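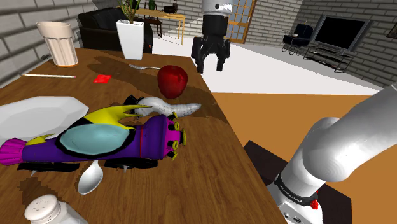

A red apple on the dining table.

Tips > Electricity > Meters and Standby Load

Search tips Enter keyword Go

Kitchen Laundry Workshop Meters Contact

Finding the standby load from your own electric meter

by Mimoza Nikolaidis
Updated 19 May 2019

Standby load is the power a house draws when nothing is being used on purpose. Clocks, routers, chargers, doorbell transformers and cable boxes all contribute. The utility bill does not list it separately, but it can be measured with the meter already on the outside wall.

What the meter shows

Most digital meters cycle through several screens. The one you want is the total in kilowatt-hours, usually a five-digit figure with leading zeros. A segment test, with every part of the display lit, appears between screens on many models. Ignore it. If the house has solar panels, the meter may show separate totals for delivered and received energy. Use the delivered total and take the readings after dark.

Older dial meters are read left to right. Neighboring dials turn in opposite directions. When a pointer is between two numbers, write down the lower one, except between 9 and 0, where the answer is 9. If a pointer sits directly on a number, check the dial to its right. If that dial has not yet passed zero, the reading is one less than the number under the pointer.

Taking the reading

1. Turn off the lights and let any dishwasher or laundry load finish.
2. Switch off the water heater, the refrigerator and the heating or cooling system at the breaker panel. Leave all other breakers on.
3. Go to the meter and wait for the last digit to change. Write down the number and the time.
4. Wait for the digit to change again. Write down the time.
5. Switch the breakers back on. Check that the refrigerator is running before you leave the kitchen.

A display in whole kilowatt-hours is slow at low loads. At 152 watts, one kilowatt-hour takes a little over six and a half hours, too long to leave a refrigerator off. In that case leave the refrigerator on overnight, measure its use separately with a plug-in meter for the same hours, and subtract. Do not switch off a circuit that feeds medical equipment, a sump pump or an alarm.

Working it out

Divide the kilowatt-hours used by the hours elapsed, then multiply by 1,000 to get watts.

My house in Jurulstead came out at 152 watts. The television cabinet accounted for 56 watts of that, most of it the cable box, which drew nearly the same power on or off. Left alone for 24 hours the cabinet used 1.344 kilowatt-hours. The meter stood at 3,306 when I started, having been replaced the previous June. The low total has no effect on the method.

Tracing individual loads

A plug-in meter covers anything with a cord. Leave each appliance on it for at least an hour, longer if it cycles. Readings below two watts are unreliable on cheaper units, so measure several small chargers together on a power strip, keeping within the rating of both the strip and the meter.

Hard-wired items need a different approach. Turn off one breaker at a time and watch the instantaneous demand screen, if your meter has one. Many utilities will turn that screen on by request. Do not open the panel cover to clamp individual wires. The terminals on the supply side stay live with the main breaker off.

Notes on switching things off

Put equipment that loses nothing when unplugged on a switched strip: printers, speakers, game consoles that are not updating. Recorders and routers are better left on. A garage freezer or a dehumidifier is not a standby load and should be logged over several days, with the room temperature written beside each figure.

Keep the readings on one sheet with the date, time and outdoor temperature. Repeat the test when equipment is added or replaced, and use the same breakers each time so the results can be compared.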